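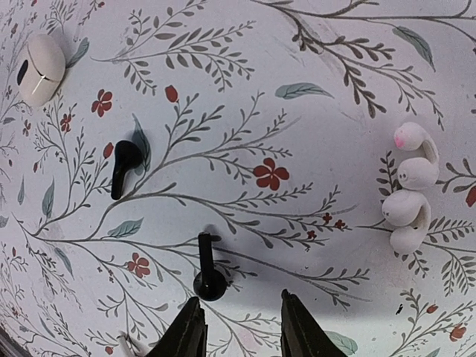
I've had the Wusow tabletop arm on my dining table since July, and I'm still a bit giddy about it. It comes as a kit, the two-finger gripper goes on with 6 screws, and I had mine moving before the kettle boiled (well, before the second boil).

My favourite job for it is earbuds. Retno Mandagi, who looks after the tutorials at Wusow, reckons small fiddly things on a busy background are the best way to find out what a wrist camera is worth, so I went straight for the flowery one - leaves, sprigs, red blossoms, the lot. I gave it 30 tries over a long afternoon. Black buds were a breeze. White ones snuggled up together made it dither, and I did a fair bit of yelling at the laptop.

The software needs work, and the colours in the camera preview look washed out on my screen. But the fingers are lovely and gentle, and swapping them takes 5 minutes. I'm trying the soft tips next, if the parcel ever turns up!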